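Suvura 6 Column Radiator, White

Home > Heating > Radiators > Column

In stock. Ships from our Hillberg warehouse.

Classic column style, floor standing. Goes with old houses, goes with new ones too. Comes fully painted, no primer coat to deal with. Feet are welded on at the factory so you don't have to hunt for a seperate foot kit.

For hot water systems only. Not for steam. If you have an old one-pipe steam setup this is the wrong radiator, see the Trunon range instead.

What you get
Radiator, white
Two blanking plugs
One air vent plus key
Two wall stays with screws
Paper instructions (also a PDF, ask us)

Not included: valves, pipe sleeves, inhibitor. Valves are sold in pairs on their own page. Angled or straight, check which way your pipes come in before you order. Pipes up from the floor = angled most of the time. We swap unopened valves no problem, opened ones no.

Sizing
Don't guess. Measure the room, length x width x height, note how many outside walls and what kind of windows. Call or email with that and we'll work it out same day if we get it before lunch. The model on this page is rated 4000 BTU per hour at our standard test temps. Running a heat pump or a low temp boiler? Output drops, sometimes a lot, so go up a size or two. Bathrooms lose heat fast when the fan is on so round up there as well.

Leave a gap behind it. Two inches is fine, more is better. Don't box it in. Those slatted covers look nice but they eat heat.

Weight
Heavy. Two people to lift, three if there are stairs. Curbside delivery only, driver won't bring it in. Check the floor if its an older house with springy joists. Once it's full of water it weighs a good bit more than what's on the shipping label.

Finish
White, satin. Wipe down with warm water and a soft cloth. No bleach, no scrub pads. Dust between the columns with a long radiator brush or an old sock on a stick, works just as well. Touch-up paint available, small bottle, lasts years.

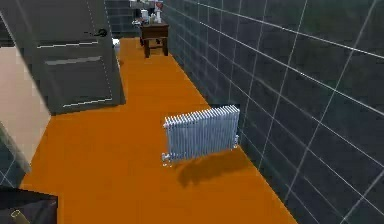
Other colors are made to order and can't be returned. Add 19 working days. Huanca Gray and Huanca Sand are the two people ask for most, swatches are free, just send us your address. Screens lie about color so please do get the swatch.

Shipping
Free on orders over $200, lower 48 only. Alaska and Hawaii call for a quote. Check the crate BEFORE you sign. If the corner is crushed write "damaged" on the slip and take a picture. Without that we can't claim from the carrier and it gets messy for everybody.

Returns
Unused, in the original crate, return freight on you. Once it's been plumbed in we can't take it back unless there's a fault.

Warranty
Covers leaks at the welds and peeling paint. Doesn't cover rust from the inside if no inhibitor was used, so have your plumber flush the system and dose it. Keep the reciept.

Common stuff we get asked
Can it hang on the wall with no feet? Not this one.
Can I use it with copper pipe? Yes, with the right fittings.
Electric version? Not yet.
Vent left or right? Either, you pick when you install.

Price updated June 30, 2018. Trade accounts log in for your own pricing.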